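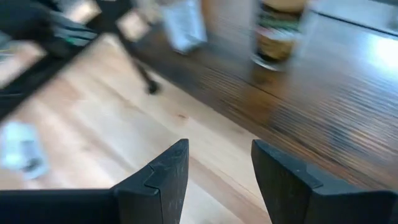
Day whatever of teaching an arm to tidy a table. We're at 239 demos. The plan said we'd be finished in March. The plan was written by me, so I know exactly who to be mad at.

For the new followers: I hold the gripper, I do the chore, the wrist camera records it. Later a model watches all of it and tries to form an opinion about jars.

About a third of every clip is just travel. Floor, table edge, more floor, all of it smeared sideways, with two perfectly sharp black fingers in front. If the model learns one thing from me it will be what its own fingers look like.

Someone asked if I cut the smeary parts out. I used to. Then Timo Ackermann trained on my nice trimmed clips and the arm was great at being next to a jar and had no idea how to get to one. It just sort of hovered. So the travel stays in.

Rule I keep breaking: move slower. I start every session like a museum guard and by the 22nd take I'm swinging around like I left the stove on.

Glossy dark tabletop update: still glossy. There's a pale glare on one side that turns the wood gray-white on camera. Philomena Heffernan wants it in the data. Her words: "People own tables." Hard to argue with that.

She's also the one who reviews everything. Her notes on yesterday's batch, complete and unedited:
"12 ok"
"13 ok"
"14 why"

14 was me scratching my nose with a robot hand. I thought I'd stopped recording.

Takes I threw out this morning: 6. Four were bad grasps. One was a phone call. One was a really lovely grasp of the wrong object and I still think about it.

Question from the replies: why not clean up the room first? Because Tadport (our first set, may it rest) was shot on one bare white table, and the model that came out of it could only work on one bare white table. Brundgate is the set where we leave stuff on the floor. I have never been so professionally qualified for anything.

The jar, by the way, is the hard one. Clear glass, dark green toward the top, olive and golden brown farther down. The model from last week's checkpoint keeps reaching for the contents as if the glass were a rumor.

Timo's fix is "100 more of the jar." Timo's fix for everything is 100 more of it. Timo does not hold the gripper.

Also, labels. Every clip gets one sentence saying what I was trying to do. Early on I wrote things like "Pick up the jar and place it near the middle of the table." I just checked and the recent ones say "jar." One says "jar again."

Rewriting the labels tonight. Philomena sent back "jar again" with a single question mark and I felt that one.

The scuffs on the left finger are from me and table edges, since people are asking. The arm has never hit anything. The arm has never left the shelf. It's getting its whole education secondhand from someone with bad wrists.

OK, coffee's gone, battery's charged. 240.

240 didn't save. Disk full. 240 again.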